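Search this site Search Clear
Reading time: 5 min

3. Grain direction and seasonal movement in glued table tops

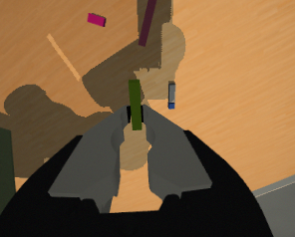
Kalta, Aug 9, 2018

Figure 1. Rendered wooden surface with fine, slightly wavy grain running on the diagonal. Alternating pale and deeper streaks are clearest towards the right.

3.1 Background

Solid table tops gain and lose width with the humidity of the room in which they stand. Movement along the grain is small enough to be ignored in most joinery. Movement across it is not, and it differs again between the radial and the tangential direction. A flat-sawn board, whose face lies close to the tangential plane, will therefore move more in width than a quarter-sawn board of the same species kept under the same conditions.

The workshop rule in Kalta is to leave one fixed allowance at each cross rail, whatever the cut of the boards. The rule is old and its origin could not be traced. It produces sound tops in most cases. When it fails, it fails in winter: the top shrinks, the slotted screw reaches the end of its slot, and a split opens along the glue line or beside it. The purpose of this section is to establish whether grain direction, read from the face alone, would allow a better allowance to be set before assembly.

3.2 Reading the face

Three things were recorded from the face of each board: the angle between the grain and the long edge, the spacing of the growth bands, and the degree of waviness. The angle is the simplest of these when the lines are straight. On wavy faces a single line gives a poor result, and the general run must be judged over a longer distance. Grain of the sort in Fig. 1 has a plain diagonal run in spite of its small local bends, and a straight edge laid along the general run is enough for a reading.

Colour was not used. Shading varies across a face with the light and the finish as well as with the wood, and early trials showed that readers took a darker area for denser material when the bands gave no support for it.

Angle on the face must also be kept apart from angle through the thickness. A board may look straight on its face and still have grain that runs out at the edge. Both were noted, but only the face angle entered the main comparison. Edge run-out was kept as a reason for rejection at the planing stage.

3.3 Material and preparation

The test set was made up of 14 ash tops, each glued from flat-sawn boards and planed to a common thickness. All stock came from the Grillus yard and had been kiln dried before delivery. Boards were stacked on sticks in the test room until two weighings in succession agreed, and were then cut, jointed and glued. Each top was finished on both faces with Drudent hard oil — one coat, wiped back — and the end grain was left bare.

Two brass pins were set in the underside of each top, 200 mm apart and square to the long edge. All widths given in this section refer to the distance between these pins. Measuring between pins avoids the errors that arise at a planed edge, where a small bruise or a bead of oil can shift the result by more than a week of true movement.

The tops were laid on slatted racks with air free to pass above and below. Cross rails were not fitted. The figures therefore describe free movement, and a top held in a frame would be expected to show less of it and to carry the difference as stress.

3.4 Procedure

The room was held at the dry setting for 1,000 hours and then brought back to the moist setting in small steps. Pin distance was read by hand with the same gauge throughout. Larysa Bondarchuk took the readings during the dry period and trained the second reader, whose values were checked against hers until the two agreed within the division of the gauge. In all, 1,402 readings were accepted. Readings taken while the door had stood open were struck out on the sheet and not replaced.

Heating in the building failed for part of January. The record for those days is complete, but it was left out of the curves, and the affected tops were allowed to settle before the run was taken up again.

3.5 Results

Movement across the width followed the room humidity with a delay. The delay was longer on drying than on wetting — an effect of the oil film, in our view, although no uncoated tops were kept for comparison. Bare end grain responded first, and the outer ends of several tops were narrower than the middle for a time. The difference closed by the end of the dry period in all but one top.

Face angle had a weaker effect than expected. Where the grain lay close to parallel with the long edge, nearly all the movement appeared between the pins. As the angle grew, the share recorded between the pins fell and a slight change of shape appeared in its place: the corners left square by a small amount. This is consistent with simple geometry and needs no special account. In practical terms it means that a top with strongly diagonal grain asks for less room at the rail and more tolerance at the corner joint.

Band spacing gave no useful guide. Waviness increased the scatter between repeat angle readings and had no clear relation to the movement itself.

3.6 Comparison with the Fedoruk allowance

The Fedoruk allowance sets the slot length from the width of the top and the species only. Applied to the present set, it was generous for tops with diagonal grain and adequate for the remainder. No top would have reached the end of its slot. The splits reported from the Kalta workshops must then come from some other cause, of which short slots, over-tight screws and glue squeezed into the slot are the most likely. Slots cleaned out after glue-up were not examined separately.

A correction for face angle can be added to the allowance without difficulty. Whether it is worth the trouble depends on the work. For a wide top on a light frame, where the corner joints are visible, we would apply it. For ordinary benches the existing value may stand.

Section 4 takes up the framed tops, for which strain at the rail was measured directly.

Related items
Slot length and screw pressure in framed tops
Oil finishes and the rate of drying in ash
Notes on hand gauges for workshop use
Storing kiln-dried boards in unheated sheds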